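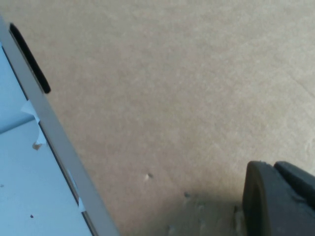 Vol. 6, p. 562

4. Failure Analysis

4.1 Loss of grip during film and tape removal

The Inholm cell was built to strip protective film and holding tape from framed panels before they pass to the next station. During the trial period at the Mevville site, the cell completed 700 removal attempts. Of these, 40 ended in a protective stop. The present section deals with those stops only; slow cycles and operator pauses are treated in Section 5.

Figure 1. Wrist camera view of a panel at the work position. White tape remains along the border between the light-blue panel face and the metal frame. The gripper is at lower right.

The tape pieces are the first difficulty. The removal plan assumes a straight strip with one free end, lying flat along the seam. Pieces such as those in Figure 1 do not all meet this assumption. One is folded over the boundary and another is torn and crumpled, so that the direction of pull computed from the outline of the piece is unreliable. In most of the stops examined, the planner selected a pull direction that ran into the frame instead of along it. The finger then pressed against the metal edge until the force limit was reached, and the controller halted the arm as designed.

The halt itself caused no damage. The fault lay in what followed. Under the recovery routine supplied with the Vondley controller, the arm was to retract along its approach path once the stop had been cleared. In six cases the retract motion began from a stored position recorded before contact, and the finger was dragged a short distance across the work surface. The operator was outside the fence in every case. The event was nevertheless classed as a safety matter under site rules, as the direction of the motion did not match the one shown on the operator panel.

4.2 Contributing conditions

Three conditions were reviewed. The first was the state of the work surface. The board used under the panels is beige and matte, and over the trial it was not replaced. Scuffs, specks and small pits of the kind found in Figure 1 were at times scored by the detector as tape fragments, mainly where the shadow of the gripper lowered the contrast. A false fragment does not stop the cell, but it adds an approach motion close to the board and so raises the chance of contact.

The second was the finger pads. Pads were inspected at the start of each shift only. Adhesive picked up in the course of a shift was therefore not recorded, and its share in the failures cannot be stated with confidence.

The third was the force threshold. It had been carried over from the earlier Lamont installation, where the panels had no metal frame - a difference that was noted in the handover file but not acted upon.

4.3 Corrective measures

The stored retract position was removed from the recovery routine. The arm now reads its joint positions after the stop is cleared and moves straight up from the board before any lateral motion is allowed. The force threshold was lowered near the frame. Pieces that the classifier marks as folded or torn are left in place and passed to manual removal, and pads are wiped at each panel change.

No uncommanded motion has been logged under the revised routine. The number of panels sent to manual removal has risen, and the effect of this on throughput is reported in Section 5.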